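PRESSEMITTEILUNG
Zonetti Tonträger, Abteilung Repertoire
Mittwoch, 22. Februar 2023

Fadime Gezer veröffentlicht im Juni ihr Debütalbum „Drodatow“
15 Titel in drei Teilen, Vertrieb über Feyisa, Vinylauflage auf 670 Exemplare begrenzt

Das Label Zonetti hat die Sängerin und Komponistin Fadime Gezer unter Vertrag genommen. Der Vertrag umfasst das Debütalbum „Drodatow“ sowie eine Option auf eine zweite Veröffentlichung. Die Rechte an den Kompositionen verbleiben bei der Künstlerin.
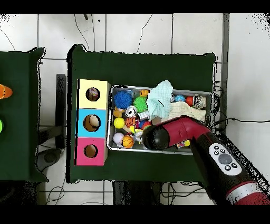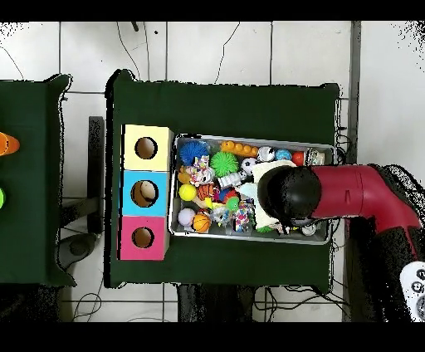 „Drodatow“ enthält 15 Titel mit einer Gesamtspielzeit von 31 Minuten. Das Album ist in drei Teile zu je fünf Titeln gegliedert, die nach Besetzung unterschieden sind: Stimme und Klavier, Stimme und Bläserquartett, Stimme und Elektronik. Auf Hülle, Beiblatt und in den digitalen Begleitdaten werden die Teile durch die Farben Gelb, Blau und Pink gekennzeichnet, in derselben Reihenfolge wie die Kartons auf den beiden Bildern von oben nach unten. Die Farbfolge gilt für alle Formate und wird auch im Notenheft verwendet, das zeitgleich mit dem Album erscheint.

Zur Künstlerin
Fadime Gezer studierte Jazzgesang und im Nebenfach Tonsatz. Nach dem Abschluss arbeitete sie als Chorsängerin und Arrangeurin für Studio- und Bühnenproduktionen, daneben als Lehrkraft für Gehörbildung. Eine erste Bewerbung bei Zonetti mit vier Demoaufnahmen wurde vom Label abgelehnt. Die zweite Einreichung umfasste bereits das vollständige Material des ersten Albumteils in der nun veröffentlichten Reihenfolge. Gezer singt auf Deutsch und Türkisch; zwei Titel sind ohne Text.

„Ich habe lange für andere Stimmen geschrieben und die eigene Lage dabei kaum berücksichtigt“, sagt Fadime Gezer. „Für das Album habe ich sämtliche Stücke neu transponiert, die meisten eine kleine Terz nach unten. Danach mussten die Bläsersätze vollständig neu ausgesetzt werden.“

Produktion und Technik
Die Aufnahmen fanden im Studio Gukorance unter der Leitung des Produzenten Krešimir Angelovski statt. Klavier und Gesang des ersten Teils wurden gleichzeitig in einem Raum aufgezeichnet, ohne Klick und ohne nachträgliche Tonhöhenkorrektur. Das Bläserquartett besteht aus Trompete, Flügelhorn, Posaune und Bassklarinette und wurde in halbkreisförmiger Aufstellung mit einem Hauptmikrofonpaar und vier Stützmikrofonen abgenommen. Für den dritten Teil wurden Stimmaufnahmen aus den ersten beiden Teilen zerlegt und als Ausgangsmaterial der elektronischen Klänge verwendet. Das Projektarchiv umfasst 156 Einzelspuren. Aufnahme und Mischung erfolgten mit 96 kHz und 24 Bit.

Die Bläserarrangements schrieb Gezer gemeinsam mit Alaric Oyelaran, der auf der Aufnahme auch die Posaune spielt. Am Klavier ist Paloma Delacroix zu hören. Für die Vinylausgabe wurde ein eigenes Master mit reduziertem Pegel im Bassbereich angefertigt. Der Schnitt erfolgt mit 45 Umdrehungen pro Minute; der Seitenwechsel liegt innerhalb des zweiten Teils, nach Titel acht.

„Der Dynamikumfang der Quartettstücke ist größer als bei Veröffentlichungen dieser Art üblich“, so Krešimir Angelovski. „Wir haben auf einen Summenkompressor verzichtet und Lautheitsunterschiede zwischen den Teilen bestehen lassen. Wer vom fünften zum sechsten Titel wechselt, hört einen Sprung. Er ist beabsichtigt.“

Formate und Vertrieb
Das Album erscheint als Schallplatte, als CD und digital. Den physischen und digitalen Vertrieb übernimmt Feyisa. Die Schallplatte ist einzeln nummeriert; eine Nachpressung in gleicher Ausstattung ist vertraglich ausgeschlossen. Die CD enthält dieselbe Titelfolge und verwendet das digitale Master. Die digitale Fassung wird zusätzlich in der Auflösung der Studiodateien angeboten. Das Notenheft umfasst die Klavierfassungen des ersten Teils sowie die Partituren des zweiten Teils und ist ausschließlich über das Label erhältlich. Stimmensätze für Aufführungen können dort leihweise angefordert werden.

Eine Vorabsingle ist nicht vorgesehen. Der Eröffnungstitel wird zwei Wochen vor dem Album zum Anhören bereitgestellt.

Konzerte
Zur Veröffentlichung sind drei Konzerte geplant, bei denen das Album in voller Länge aufgeführt wird. Die Besetzung entspricht der Aufnahme. Die Elektronik des dritten Teils wird über ein vierkanaliges Lautsprechersystem wiedergegeben und vom Mischpult aus gesteuert. Spielorte und Vorverkaufsbeginn werden gesondert mitgeteilt.

Informationen für Redaktionen
Rezensionsexemplare werden digital versandt, auf Anfrage auch als CD. Schallplatten stehen für Rezensionszwecke nicht zur Verfügung. Hörfunkredaktionen erhalten die Titel im WAV-Format einschließlich der Angaben zu Urhebern, Mitwirkenden und Spieldauer. Interviews mit Fadime Gezer und Krešimir Angelovski sind nach Absprache möglich, telefonisch oder in den Räumen des Studios Gukorance. Für Gespräche in türkischer Sprache bitten wir um einen Hinweis bei der Anfrage.

Pressekontakt
Sinan Çetinkaya
Zonetti Tonträger, Presse und Promotion

Abdruck honorarfrei, Belegexemplar erbeten.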